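Clerkness Robotics Club: progress report to the Prasteck Fund
14 September 2018
2 min read

Hi again from the club! I promised I'd write once the students had something to show, and they do, so here goes.

Your grant went mostly into parts and a bit into bus fare (receipts are with Anisa Tarigan, who will send them over separately). We have 14 students signed up now, split into four teams, and they've named the laundry project Quezada after a long argument I stayed out of. The goal hasn't changed: collect enough examples of tidying up clothes by hand, using a gripper, that an arm can learn from them next year.

We set ourselves a target of 60 recordings by the end of summer and got there with a few days to spare. I threw out 10 of them myself (bad lighting, one very long phone call in the background), so we're redoing those now. Towels went fast. Shirts are slow! Sleeves get everywhere, and the kids have started keeping a notebook on where to grab first, with a lot of crossing out in it.

The software side is behind, I'll admit. The Gusix board kept dropping its connection and we lost two whole sessions to it. A new cable seems to have helped, but I'd like another week before I call it fixed.

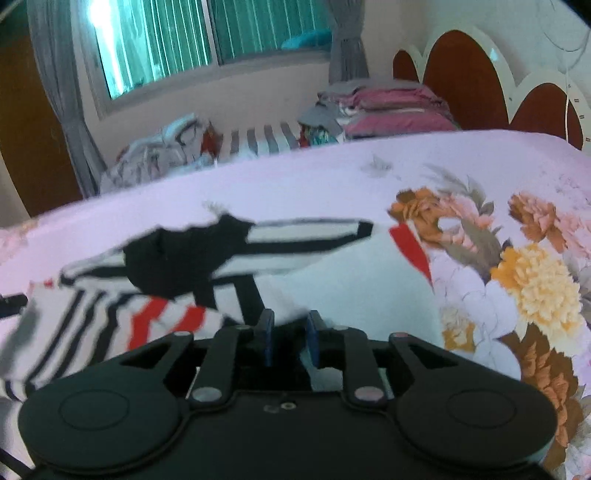 Quezada at work on a bed: the gripper closed on a striped garment, folded pink clothes stacked by the headboard.

Next up is sorting by color, then the first tries with the arm in January. We'd love to have you visit for that. I still need an answer on the $20 per student for the competition fee, whenever you get a minute.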